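Setting up the wrist camera view in the Flonach simulated cell

Before recording anything in the Flonach cell, check that the wrist camera in the simulator sits where it should. A view that is off by a few degrees will spoil a whole batch. The check takes roughly 9 minutes.

1. Load the cell
Open the table layout and move the arm to its home pose. Leave the objects at their default positions.

2. Lower the arm
Bring the gripper down over the wood in small moves. Stop while there is still clear space under the finger tip.

3. Check what the camera sees
Switch to the wrist view. The finger tip should stand up against the wood, left of center, with two screw heads on the plate near the bottom. The wrist module belongs on the right. If the tip is missing, the camera mount is rotated; reset it and start again from step 2.
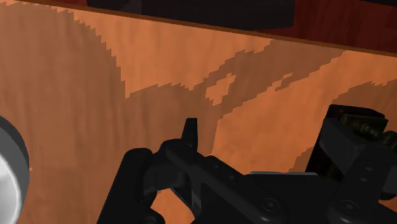
4. Fix the shadows
Stepped, jagged shadow edges on the wood mean the shadow map is too coarse. Double the resolution and reload. If the steps are still there, double it once more, but go no further on the older machines in Sukau.

5. Save the pose
Save the camera mount and the light settings together under one name. Run the open and close cycle 4 times and watch that the finger stays in view.

Questions about the mount file go to Tarek Boutros.

Last updated 1 December 2025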